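How I Clean and Re-Rig a Kid's Harness Backpack

If you have a toddler who bolts, you probably own one of those little backpacks with a chest buckle and a long strap for the grown-up to hold. Ours went through two kids before it came to me for a proper clean, and I've done quite a few for friends since (word gets around at preschool pickup!). It takes me 22 minutes of real work plus drying overnight.

What you need: dish soap, an old toothbrush, a bowl of lukewarm water, two towels, and a lighter if any of the webbing has started to fray. Check the care tag first. If it says spot clean only, believe it.

Start by emptying every pocket. I mean every pocket, turned out, with a finger run along the seam. Raisins live in there. Then undo the chest buckle, unclip the long strap if yours comes off, and let all the adjusters out as far as they'll go so you can get at the webbing that normally hides inside the slides. That's where the sunscreen builds up.

Now stand the bag up on a big table with the shoulder straps toward you and pull the long strap out to the side. I like doing it this way because you see the whole harness at once, and twists show up right away. 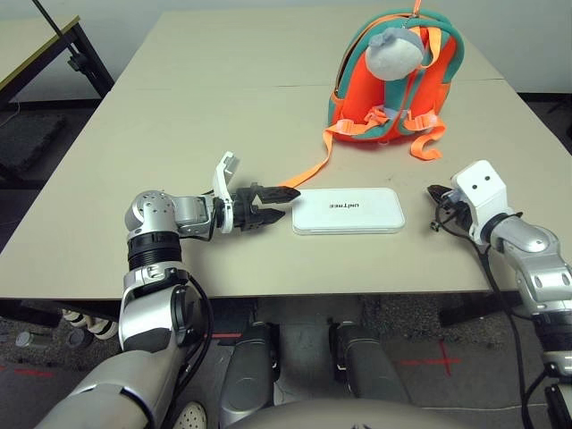
Follow each piece of webbing from the stitching to its loose end, feeling for thin spots with your thumb. Tug hard where the shoulder straps meet the bag. If the stitching gives at all, stop and get it repaired or retire the bag. I take mine to Heriberto Salinas, who has a heavy machine and charges me 4 dollars a seam.

For the scrubbing, work the soapy toothbrush along the webbing in one direction, then wipe with a damp towel. Do the padding last and go easy on the water, it holds on to it forever. If there's a plush head or ears on the pack, dab those with a cloth and fluff them up with your fingers when they're nearly dry. I once soaked one and it smelled like a pond until May.

Press the whole thing in a dry towel, then leave it open somewhere airy. No dryer, please, the buckle won't thank you.

Next day, put it back together. Thread the webbing back through any slide you emptied, fold the end over, and pull. Click the chest buckle and yank on it a few times. Then put it on your kid over whatever coat they're wearing this season and snug everything up. Loose ends can be rolled and held with a bit of elastic, and I sew mine down with four stitches so they stay put on the playground.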